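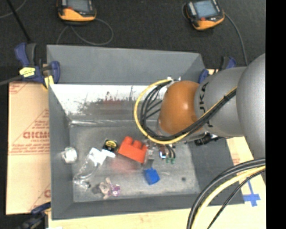
Thema: Metallwanne als Sortierwanne – Boden mattieren oder auskleiden?

korholm_siv
Die graue Blechwanne mit den schrägen Wänden ist innen ziemlich abgenutzt. Boden fleckig, hintere Innenwand verkratzt, dazu ein schwacher rötlicher Streifen. Inhalt sind Spielbausteine. Der rotorange hebt sich vom Boden gut ab, die Wand dahinter spiegelt aber stark. Lackieren, Matte einlegen oder so lassen?

d_castellanos
So lassen. Kratzer streuen das Licht, das ist bei Blech eher ein Vorteil. Den Streifen mit Isopropanol probieren. Geht er weg, war es vermutlich Kunststoffabrieb.

Lies M.
Widerspruch. Der Boden mag gehen, die Wand nicht. Ein Reflex in dieser Breite stört bei jeder Lampenposition. Mattgrauer 2K-Lack, vorher mit 100er Korn anschleifen, entfetten, zwei Schichten.

d_castellanos
Lack auf Blech, an dem ständig harte Kanten schaben, hält nicht. Bei uns war er nach 50 Betriebsstunden an den Schrägen durch.

Lies M.
Mit Grundierung oder ohne?

d_castellanos
Ohne.

Lies M.
Eben.

stellan_moen
Gummimatte, 2 mm, nur auf den Boden. Nimmt den Lärm weg. An den Wänden würde ich nichts kleben – die Steine sollen dort nach innen rutschen, und auf Gummi bleiben sie liegen.

korholm_siv
Lärm ist kein Thema, hinter der Wanne liegt Teppich. Und ein dunkler Stein auf schwarzer Matte wäre schlechter zu erkennen als jetzt.

stellan_moen
Gibt es auch in Hellgrau.

korholm_siv
Dann zuerst Isopropanol, danach die Rückwand schleifen, grundieren und lackieren. Der Boden bleibt blank. Melde mich im Oktober mit dem Verschleißbild.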